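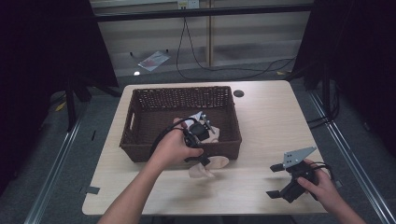
Beige cloth going over the side of a wicker basket with a pair of hand-held grippers.

Hand-held grippers on a work table: what jammed ours, and how to keep it from happening

We sort and fold cloth with two hand-held grippers at our place in Gresden. They do the same job a robot's hands would do, except that a person's arms move them. One day in December the left one jammed shut on a piece of cloth with 40 minutes of work still planned. The person holding it pulled, the cloth tore, and the cable plug came partway out of its socket. The tips below come from what we found when we took the thing apart, and from a few smaller mishaps since then.

If a gripper jams with cloth in it

Stop pulling. This was our first mistake. The harder you pull, the more fabric gets drawn into the gap behind the fingers.

Set the gripper down on the table with the cloth still in it. Switch off the power at the supply, then unplug the cable from the gripper. Don't work on the fingers while it has power. Ours opened by itself the moment the fabric came loose, and it would have caught a fingertip if the plug had still been in.

Ease the cloth out sideways, along the finger, a little at a time. A crochet hook works well for threads. Do not use a knife or a seam ripper near the cable.

When the cloth is out, move the fingers by hand through their full travel. They should slide evenly. If you feel a gritty spot, there is lint in the track. Brush it out with a dry toothbrush and leave oil out of it. We tried sewing machine oil once and it held the lint like glue.

Check the screws before you start

The cause of our jam was a loose screw. One finger had tipped slightly inward, which opened up a gap just wide enough for a hem. Put a 2 mm hex key on each finger screw at the start of the day and see whether it turns. If it turns, snug it up and look at it again at lunch. Check what size yours takes, as the Vodarberg set we had before used a different one.

Metal plates and brackets on top of a gripper get the same check. A bracket that rattles has already started to wear its holes.

Don't leave a spare screw lying on the table. It ends up in the basket, and then in the wash.

Give the cable some slack, and only some

A cable that is too short pulls on the plug every time you reach across. A cable that is too long drops over the front of the table and catches on your knee. Reach to the farthest corner you will use, then add a hand's width and tape the cable there.

Keep it away from wicker. Broken cane ends are sharp enough to nick the outer jacket. Run your palm around the rim of the basket first and trim any ends that stick out. Bergþóra Bech, who repairs our grippers, found a nick at exactly basket height and now makes us check.

Loops of cable on the floor behind the table are fine if no one walks there. If people do walk there, put a cover over them.

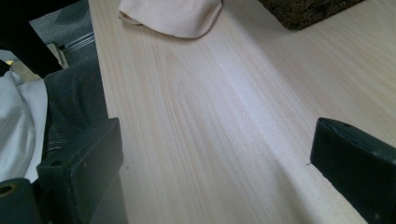

Gripper open over the bare part of the table, with the cloth at the far end.

Clear a landing spot

Leave an open stretch of table between you and the work. You need somewhere to put a gripper down in a hurry, and a pile of laundry is a bad place for it. Loose fabric wraps around the fingers and you are back to the first section.

Wipe that stretch with a barely damp cloth and dry it. Crumbs and bits of thread stick to the fingertips and then get pressed into whatever you pick up next. Pale tabletops are good for this work, as specks show up well on them.

Look after the finger faces

Scuffs are normal. Rough edges are not, since they snag knits. If you can feel a burr with your thumbnail, take it off with 1000 grit paper wrapped around a flat stick, a few light strokes in one direction. Wipe off the dust before you plug in again. If the edge is cracked, replace the finger. We order from Skov, and the delivery is slow, so keep one pair in the drawer.

Try the fingers empty first

Open and close each gripper a few times over the bare table before it goes near cloth. Listen for a click or a scrape. Watch whether both fingers travel the same distance. After our jam one of them lagged for a whole day, and we only saw it when there was nothing between them.

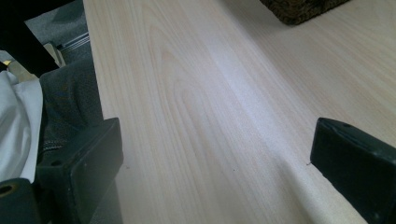 Sleeves, cords and hair

Bare forearms or tight cuffs only. Take off bracelets and tie back long hair. Hoodie strings go inside the collar. One of ours went into the fingers at the Jamitz workshop, with no harm done except to the string.

Keep children and pets out from under the table while the grippers are on.

When to stop using one

Put it away and label it if the plug feels warm, if the cable jacket shows any color from inside, or if it closes without being told to. Write down what it was doing at the time. Ours went back to Bergþóra with "jammed on hem, left finger loose" on a piece of masking tape, and she had the screw out before she had her coat off.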